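Illby two-tier electric hot pot: review after a winter of use

I bought the Illby in November to replace a single-ring hob and a saucepan that had done duty for hot pot, noodles and steamed veg for years. The flat in Cludham has a small kitchen and a smaller table, so I wanted one thing that could cook where we eat and go back in the cupboard afterwards.

You get a cream base with the heating part and the inner pot, a stainless-steel pot that stacks on top, and a glass lid. The lid fits either pot. There is a paper booklet as well, which covers cleaning in some detail and cooking hardly at all.

Setting up took a few minutes. Wash everything that touches food, boil a pot of plain water, tip it away. There was a faint plastic smell on that first boil and none since. 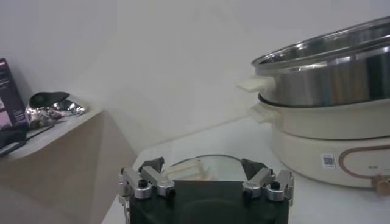

The lid off and on the table, with the steel pot stacked on the cream base.

The steel pot has a wide rolled rim, and that makes it easier to pour from than I expected. It is polished and shows every fingerprint. If that sort of thing bothers you, keep a cloth handy.

The side handles are cream like the base. They are short. I can lift the steel pot by them when it is half full, but with a full one I use oven gloves and take my time. Da-eun, who has bigger hands than me, found them cramped and said so more than once.

The lid is plain glass with a thin metal rim and a flat cream handle. You can see what is cooking until it steams up. I would have liked somewhere to rest it, as it takes up a fair bit of table once it is off.

At the lowest of the 3 settings it holds a gentle simmer, good for keeping broth going through a long meal. The middle one does for dumplings and most soups. Full power is 2,000 watts and brings cold stock to the boil quickly, but it spits if the pot is filled near the top. The control panel has a bronze-gold trim line round it and the markings inside are tiny. I know them by now. My father-in-law needs his glasses.

Cleaning is simple for the steel pot, which goes in the sink with everything else. The inner pot needs a soft sponge. The base must only be wiped, and sauce collects in the gap where the two parts meet, so I go round it with a damp cloth after each use.

The mains lead is too short. Ours reaches the table only if the table is pushed against the wall.

Good points: heats fast, stacks neatly, lid fits both pots.
Bad points: short lead, small handles, small print on the panel.

I would buy it again for two or three people. For a bigger household I'd look for something wider.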